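3.2 Collection of Grasp Examples

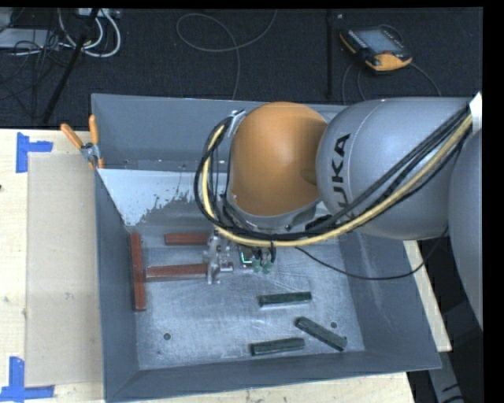
Figure 4. Collection cell with the KUKA arm reaching into the metal bin. Red and green blocks lie on the bin floor.

The examples used to train the Killix grasp model were gathered in a single cell over the course of February. The cell is built around a large gray metal bin on a wooden tabletop, with the arm reaching in from one side (Figure 4). A fixed camera records the bin and the arm at the start and end of every attempt. The camera was not moved during the collection period, and its mounting was checked against a stored reference view at the beginning of each session.

We define an example as one complete grasp attempt together with its result. Each example holds a view of the bin before the arm moves, the joint positions of the arm throughout the motion, the commanded gripper pose, the state of the gripper at closing, and a view of the bin after the arm has withdrawn. A success label is attached to each example by a person. The model receives only the first view and the commanded pose as input. The other fields are kept for checking and for the error study in Section 5.

Blocks were chosen as the object set for the first stage of the work. Their shape is simple, so the correct grasp is rarely in dispute, yet they produce many of the situations that cause trouble in practice. A block that lies along a wall leaves room for a finger on one side only. Two blocks that lie close together can be gripped as a pair by mistake. The bare metal of the floor adds a further difficulty, as it is scratched and throws back mottled reflections that early versions of the detector took for block edges. We decided against lining the bin with cloth or paper. A lined bin would have given cleaner views, but the partner sites that will receive the system use bare metal, and a model trained on a lined floor lost much of its accuracy when tested at Casell.

Sessions followed a fixed order. The operator placed the blocks by hand according to a printed layout, or tipped them in from a tray when the session called for random placement. The operator then stepped back, released the arm from the teach pendant, and let the collection program run until it had completed 200 attempts or until a fault was raised. Blocks that had been lifted were released again over a different part of the bin, so that the arrangement changed from one attempt to the next without further handling. When three attempts in a row left the arrangement unchanged, the program paused and asked the operator to stir the blocks.

Grasp poses were proposed in two ways. In the first part of the collection, poses were drawn at random within the walls of the bin, with the gripper pointing downward and its rotation about the vertical axis left free. This gave a low rate of success but a wide spread of failures, which the model needs in order to learn where a grasp should not be tried. In the second part, an early version of the model ranked a set of random poses and the program carried out one of the five highest ranked. A small share of fully random poses was kept in the second part so that the data did not narrow too quickly around the habits of the early model.

The position of the bin has a direct effect on the value of the data. A shift of a few millimeters changes the relation between the camera view and the arm, and examples recorded before and after such a shift cannot be mixed without correction. The resting place of the bin was therefore fixed before the first session, and the operator confirmed it at the start of each run. One run of 72 attempts was removed from the data after Visitación Esteban found that the stored reference view no longer matched the corner of the bin. The calibration was repeated the same afternoon, and the run was not replaced.

Labels were assigned by two readers who worked apart from each other. A grasp was labeled a success when exactly one block had left the floor and remained in the gripper until the arm had cleared the rim. A grasp that lifted two blocks was labeled a failure, even when both were carried safely - a rule that follows the picking task used in the Dolley trials. Cases in which the readers disagreed were settled by Tuncay Kocabaş, who had access to the joint and gripper records as well as the views. Most of these cases concerned blocks that were dragged up a sloping wall without being fully lifted.

After removal of faulty runs and incomplete records, the set contains 3271 examples. Of these, 200 were held back as a test set before any training took place. The test examples were taken from whole sessions, so that no arrangement of blocks in the test set is a near copy of one seen in training. The Kırmızıgül set, which was gathered with the same program in a second cell, is not included in this count and is treated separately in Section 4.

Cables routed along the outside of the arm hide part of the gripper from the fixed camera. We did not mask the cables in the views. In poses near the far wall they also cover some of the floor, and the labels for those attempts rest more heavily on the gripper record.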